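Upholstery Notes: Cushion Inserts and Cover Sizing

Members of the Henura furnishing group have been sending in returns data since November, and the largest single category is still fit. Of 3,694 cushion returns logged, most were marked "too flat" or "loose cover." Both complaints usually come from the same cause, a cover and an insert cut to the same nominal size.

A woven cover should be smaller than its insert. For square scatter cushions, Stasari now cuts covers 2 inches under the insert in each direction when the fill is feather, and 1 inch under when the fill is polyester fiber. Foam is cut to finished size, with a thin wrap to fill the corners.

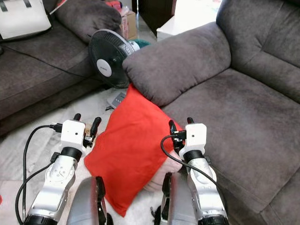
Does the allowance change for stretch fabrics?
Knit covers need a further reduction, and the amount depends on how far the fabric recovers after being pulled. Test a 10 inch strip, hold it at working tension overnight, release it, and measure again. Any length it has gained should come off the pattern before cutting.

Fill weight matters as much as size. Divia's feather inserts are sold by finished weight, and Woo's fiber inserts by loft, so the two price lists can't be compared line by line. Ask for a sample of each and compress it under a flat board with a known load. Record the height loaded, then the height 10 minutes after the load comes off. The second figure is the more useful one for seating rooms that get daily use. 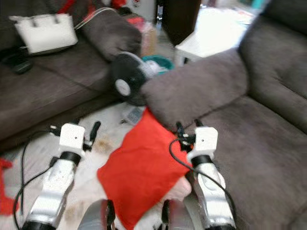 Zipper placement also affects the measured size. A zipper set into the bottom seam takes up more fabric than one set in the back panel, and the loss shows as a slight curve along that edge. Stasari's pattern sheet adds a quarter inch to the bottom seam allowance to cover this. Piped edges need their own line on the sheet, as cord thickness varies by supplier.

Revised pattern sheets for square and rectangular covers are at the Henura office. The bolster sheet is still being checked and will go out with the next issue.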